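Stop throwing away the bad folds

I've been meaning to write this since March 2022, when I first sat down at the folding station at Stetow and made a complete mess of a T-shirt in front of people whose opinion I cared about. I've got a bit better since. My opinions have got a bit stronger too, so bear with me.

For anyone who hasn't done this kind of work, our day goes like this. You hold a pair of handles, the two arms copy whatever your hands do, and everything gets saved. One fold is one example. Do enough of them and somebody trains a policy on the lot, and then you all stand round with your tea and watch the arms try it on their own. (It's a bit like watching your child in a school play. You find yourself mouthing the moves.)

My argument is with what happens between the saving and the training. At most places I've worked, someone goes through the examples and chucks out the ugly ones. The slow ones go, and the ones where the operator grabbed a sleeve, thought better of it and let go again. What's left is lovely. It's quick and tidy and it looks great when you show it to visitors, and I think it makes for a worse robot.

Think about what those lovely examples leave out. A good operator on a good morning hardly ever gets into trouble, so the system never sees trouble. It sees a shirt laid nicely square and two hands going straight to the right places. Then it slips a centimetre off, and the shirt bunches up in a way it has never met, and it's stuck. It'll hover there, opening and closing on nothing, and you want to reach in and help it.

We had a batch at Whiteley last June that was cleaned to within an inch of its life. I was quite proud of it! The first version trained on it managed 16 good folds and then, on a shirt I'd dropped slightly crooked, spent so long nudging one hem that Shiyu Cao went off and made toast. When we looked back at what we'd cut, there were 31 examples of people sorting out exactly that sort of crooked hem. We'd had the answer and binned it.

Now, Nkrumah Odoi disagrees with me about this, and he's cleverer than I am, so it's only fair to give his side. He says a machine copies what you show it, dithering included. If half your examples have someone pausing for ages while they wonder where the other shoulder has gone, you'll get a robot that pauses for ages too. He's seen it happen and so have I. He'd rather have 20 clean minutes than a whole afternoon of me scratching my head.

I'll give him the pauses. Trim the pauses, I really don't mind. But a pause and a recovery are two different things and we keep putting them in the same bin. When I pinch the wrong bit of cloth, let go and find the right bit, that's skill. It might be the most useful thing I do all day.

The other thing I'd change is how operators get judged. At Bendlow there was a board on the wall with everyone's count for the week, and of course we all played to it. You picked the stiff shirts that behaved. You smoothed everything out by hand before you started recording, which the robot can't do for itself when you've all gone home. We had a silly word for it, flivumness, meaning how pleased with itself a set of examples looked, and that place was full of it. We hit 1048 folds and had a party, and I'd guess a good chunk of them were the same fold over and over.
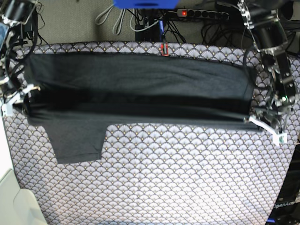 4 min read

A dark shirt, a gripper at each end, the hem pulled nearly straight between them and one sleeve flopped down on the mat. If you were marking that one, what would you do about the sleeve? Plenty of reviewers would want it tucked in before the shirt was ever lifted. I'd keep the example and I'd want more like it, with the sleeve on the other side, and with both sleeves out, and with the thing half inside out if anyone has the patience.

Dark cloth deserves a moan of its own, by the way. It's much harder to read where one layer stops and the next begins, so operators avoid it, so there's less of it in the pile, so the robots are rubbish at it. I'd make everybody do their share of black and charcoal. Patterned mats as well. People don't live on plain grey tables.

So if you run one of these projects, please keep a second folder. Put the awkward ones in it, write a line on each about what went wrong and how it got put right, and train with and without them before you decide. It costs you some disk space and a bit of pride. Nkrumah has agreed to try it on the towels, and I've promised to stop dithering while he does.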